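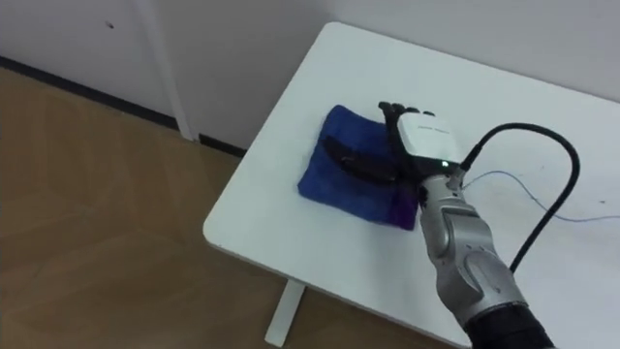
Pomare, October 2024

Used Car Inspection Checklist: Electric Hatchback, 74 kWh Battery

Inspector: Noeline McPhee
Vehicle: Jisen Hurkard, five-door, front-wheel drive, one previous owner
Inspected at: Jokholm Motors, rear bay
Marks used: OK, Watch (fine now, check again at next service), Fix (repair before the car is handed over)

Comments are for the buyer and for the shop. Where there is no comment, the item passed and there was nothing to add.

PAPERS

Title and registration match the VIN plate: OK
Service book: Watch
Stamps are present up to August. The last entry lists a cabin filter and brake fluid, but the invoice for the fluid is missing. Seller has been asked for a copy.
Both keys present and working: OK
Open recalls: OK
None found. The most recent software update is already installed.
Owner's manual in glove box: OK

BODY AND GLASS

Panel gaps even on both sides: OK
Paint: Watch
Stone chips on the front edge of the hood, touched up by brush. Left rear door has been resprayed. The color match is good in shade and slightly off in sunlight. Seller says it was a parking scrape and no metal work was done. The door skin and hinges look straight.
Windshield: OK
Wiper blades: Fix
Driver's side smears across the middle of the glass. Replace both.
Charge port door: OK
Opens and latches. Seal is dry and complete.
Tailgate struts: Watch
They hold, but the tailgate rises slowly for the last third of its travel.
Underbody covers: Fix
Two clips gone at the rear of the battery shield, and the corner hangs down. Clips are cheap. Don't use cable ties, they rattle.

TIRES AND WHEELS

Tread depth, all four: Watch
Fronts are more worn than the rears, as expected on this car. Even across the width. Plan on new fronts before winter.
Tire age: OK
Same make and size all around: OK
Rims: OK
Curb marks on the right front, cosmetic only.
Wheel nuts: OK
Torqued to 120 Nm after the wheels went back on. Recheck after the first week of driving.
Tire repair kit: Fix
Compressor is there and runs. The sealant bottle is past its date.

BRAKES

Pads, front: OK
Pads, rear: OK
Discs, front: OK
Discs, rear: Watch
Surface rust on the outer edge. Common on electric cars, where regenerative braking does most of the work. Make a few firm stops from highway speed every couple of weeks and measure again at the next service.
Brake lines and hoses: OK
Parking brake: OK
Holds on the ramp in both directions.
Brake fluid: Watch
Level is correct. See the note about the missing invoice. If it can't be found, treat the fluid as due.

STEERING AND SUSPENSION

Play in steering: OK
Steering wheel: Watch
The rim cover is shiny on the left and the stitching is coming loose near the horn pad. The wheel is straight when the car runs straight. If the buyer wants it retrimmed, the airbag has to come out, so this is a job for a shop that does airbags.
Turn signal and wiper stalks: OK
Both click in every position and return properly.
Steering wheel buttons: Fix
Volume down works only when pressed at the top edge. All other buttons fine.
Front drop links: Fix
Right side knocks over small bumps. Replace as a pair.
Shock absorbers: OK
Ball joints and boots: OK

HIGH-VOLTAGE SYSTEM

Covers and warning labels in place: OK
Orange cables, visible parts: OK
No rubbing or cuts. One cable clip near the front motor had moved and was pushed back.
Battery case, underside: OK
Light scrape on the plastic shield only. Case itself is unmarked.
Battery health readout: OK
Cell voltages are close together at both high and low charge. Keep the printout with the service book.
AC charging: OK
Cable locks and releases without trouble.
DC fast charging: Watch
Session started on the second try. The first try ended with a communication error on the charger's display. A second charger at the same site worked right away, so I suspect the station. Buyer should try it a few times in the first month.
Charging cable: OK
Coolant level: OK
12-volt battery: Fix
Weak under load. This is the original one. Change it before the car stands for any length of time, as the doors and charge port both depend on it.

CABIN

Seat belts, all positions: OK
Airbag light comes on and goes out: OK
Heater and air conditioning: OK
Rear seat latches: OK
Center screen: Watch
Restarted once during the drive and came back by itself. The speed display stayed on.
Rear camera: OK
Carpets: Watch
Damp under the passenger mat. Drain under the windshield was full of leaves and has been cleared. Lift the mat again after heavy rain.
Lights, inside and out: OK

ROAD TEST

Mixed route, town and highway, dry road. Pulls cleanly, no warnings, no vibration at speed. Regenerative braking works at all three levels. Knock from the right front as noted. Wind noise from the left rear door, a little more than from the right. The seal was pressed back into its channel afterward and that helped.

COST OF WORK

Everything marked Fix should come to about 900 dollars with parts. Drop links and the 12-volt battery are the bulk of it. The steering wheel button is quoted separately, as it may need a whole switch pack.

RESULT

Passed with repairs. Car to stay at Jokholm until the Fix items are signed off. Free recheck if it comes back within 1000 miles. Bring this sheet and the battery printout.

Signed: N. McPhee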